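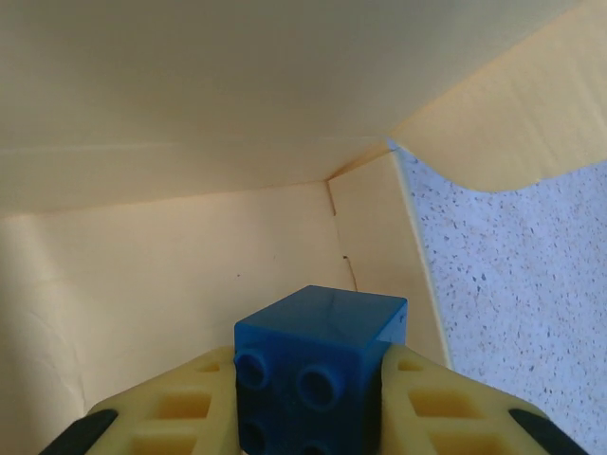
Home Features Materials Archive Subscribe

The Tolerance Problem in Molded Toys

Interlocking parts depend on friction. When two molded pieces are pressed together, the plastic flexes slightly and the resulting force holds the joint. If the fit is too tight, a child cannot separate the parts. If it is too loose, the assembly fails under its own weight.

Tzu-hsuan Fang runs process control at Skolska, a contract molder that makes parts for the Pamel line. Her team pulls 30 parts from each run and measures them after they reach room temperature. Shrinkage is the main variable – it depends on mold temperature, packing pressure and the color of the resin. Pigments change how a part cools, so each color has its own settings sheet.

Wear is slower to appear. Mold 3148 was retired in June after its core pins drifted beyond the limit. The parts still passed visual inspection, but pull force had dropped across 2 consecutive audits.

Rongrong Qian, a tooling engineer at Cernus, favors replaceable inserts. They cost more at the outset and leave a faint witness line on the part. Her shop now cuts them for every new mold over 30 cavities.

Last updated: October 2018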